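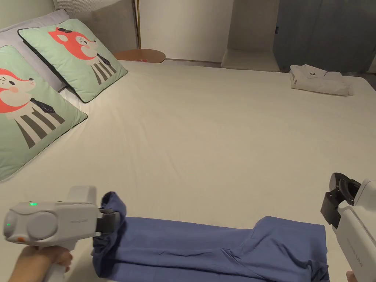
The cream sheet, on the spare room bed with the fox cushions.

I've been through a lot of fitted sheets in my time and most of them have annoyed me in the same way, by pinging off one corner at two in the morning and leaving me lying on bare mattress. So when the last Skirby one gave up (elastic gone completely, like an old sock) I decided to spend a bit more and see if it made any difference. I went for the Stoltent deep fitted sheet in cream, king size, and I've had it for 7 months now, which I think is long enough to moan or rave with a clear conscience.

First thing to say is that it's DEEP. Our mattress is a Clumora with a topper on, so it's a tall old thing, and the Stoltent goes right down the sides and tucks well under. I can get it on by myself without that awful bit where you do the fourth corner and the first one flies off. The elastic runs all the way round too, not just at the corners, and it's still as tight as when I opened the packet.

The thread count is 210, if you care about that sort of thing. I used to think higher was always better, but I had some very fancy ones from Ibarra a while back and they made me boil! This is a plain cotton with a bit of crispness to it, cool when you get in, and it softens up after a few washes. For the first week I thought it was a bit scratchy round the ankles and nearly sent it back. Glad I didn't bother.

Washing: I do it at 40 with everything else and it comes out fine. No bobbles so far, and my other half has heels like sandpaper, so that's a proper test. It did shrink slightly on the first go, roughly an inch I'd say, but with all that depth you really don't miss it. It creases like mad if you leave it sitting in the machine though. If you get it on the line quickly and give it a good shake you can skip the ironing. I have never ironed a fitted sheet in my life and I'm not starting now.

Colour next. Cream is a gamble when you buy online, I've had "cream" turn up looking like custard before. This one is a nice pale cream and goes with more or less anything, which matters in our house where nothing matches. I did look at the grey but the reviews said it faded.

Grumbles, then. There's no label to tell you which is the long side, so I still get it the wrong way round about half the time and have to start again, muttering. Skirby did at least sew a little tag in. The matching pillowcases are sold separately and cost far too much for what they are. And delivery took 3 weeks, with one email saying it was on its way when it clearly wasn't.

Would I buy it again? I already have. I've got 2 of them now, one on and one in the airing cupboard, and the Skirby has been cut up for dust sheets ready for when we paint the landing. If your mattress is a normal thin one you might find there's too much fabric to tuck under, so measure first, but for a deep one with a topper I'd go for it.

Four stars. It would have been five with a tag.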